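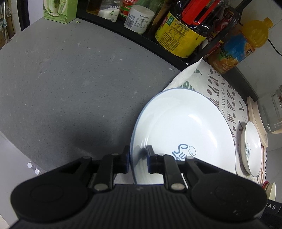 Moved into my aunt's old flat in Selbridge and got given a load of printed crockery, big white plates and the little saucers that sort of go with them, blue line round the rim and a blue design in the middle. Want to know if the design will come off in the dishwasher. No marks on the back that I can read, no box, no leaflet. Aunt always did them by hand but she did everything by hand. At the moment I'm washing up in the sink and putting them on a placemat, saucer propped up on its edge against the wooden board, bit of kitchen roll tucked in behind, and that's fine for one meal but not when my brothers come. Dishwasher is a Lornis 705, came with the flat, has a glass programme and a normal one and something called eco that takes all evening.

Also second thing, can I stack them with other plates or will that scratch the print? I've one cupboard. It is not a big cupboard. Already got brown-rimmed plates in there and they're heavier. Don't want to buy anything if I can help it, would like an answer before 17th December as that's when everyone turns up and I'm not doing the lot by hand.

Thanks in advance, sorry if this has been asked before, search gave me nothing but wedding china

Rozália Urban

Reading time: 4 minutes

clegg33

Depends if the print is under the glaze or on top. Under = fine, on top = will fade, sooner or later.

To check, dry the plate properly, tilt it to a lamp and look along the surface. If the shine carries on over the design with no change, probably under. If the design looks duller or shinier than the white, or your fingernail catches on the edge of a letter, it's on top. Do the rim line as well, thats sometimes done separately so you can get one of each on the same plate.

If you can't tell, pick the one you like least and put just that one through for a few weeks with your normal wash. Keep another one back and compare them by the window. Dull but it works. I did this with a set of mugs in June and the sacrificial one was visibly paler by the end of the month, so the rest stayed out.

If you do go ahead:

glass programme, not the hot one
less powder than it says, tablets are strong for this
don't let plates touch in the rack, the rubbing does as much harm as the water
no lemon anything
open the door at the end and let the steam out

Stacking. Print side gets hit by the unglazed ring on the bottom of the plate above, that ring is like sandpaper on some of them. Run a finger round it. If it's rough put a sheet of kitchen roll between each one. Heavy ones at the bottom always.

Trolter

just wash them by hand?? it's a few plates. my mum had 200 odd pieces of printed stuff from a cafe and never owned a dishwasher

Rozália Urban

It's not a few when there's a houseful, but ok. Did the fingernail thing, couldn't feel anything on the big ones. Saucers not so sure, the rim might be slightly raised?? or I'm imagining it. Got a couple of the big ones out on the cloth again to look at them properly, the brown one goes under quite nicely so maybe that's how they go in the cupboard too. 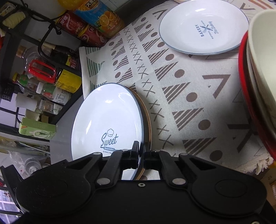 Big bakery plate with the brown-rimmed one underneath.

The designs aren't all the same either which I hadn't noticed. One says Sweet with a chef's hat and a rolling pin, the other's got crossed utensils and The Baking something. So would they have been made the same way or do I have to test each sort?

clegg33

Test each sort. Could be different makers or the same one, you can't tell from the picture on it. Brown under white is right if the brown is the heavier, but check the white one sits flat in it and doesn't rock, if it rocks it'll be grinding every time you shut the cupboard door.

Saucers, if in doubt do by hand, they take no time. Store them on edge if you've a rack, otherwise in their own pile and not on top of the dinner plates.

mags_1281

Agree with most of that but would skip the eco programme, long soak is worse for prints than a short warm wash imo. Had a cake plate go all chalky after a winter of eco. Also hard water? If it's hard where you are then top up the salt, else you get a film that looks like fading and isnt. Wipe with a drop of white vinegar on a cloth, rinse straight off. If the colour comes back it was only limescale.

Kitchen roll between plates is ok but the embossed kind goes to bits after a while, old tea towel cut up lasts longer. Or cheap felt circles if you see any.

Contact us | © Selbridge Household Help | Back to top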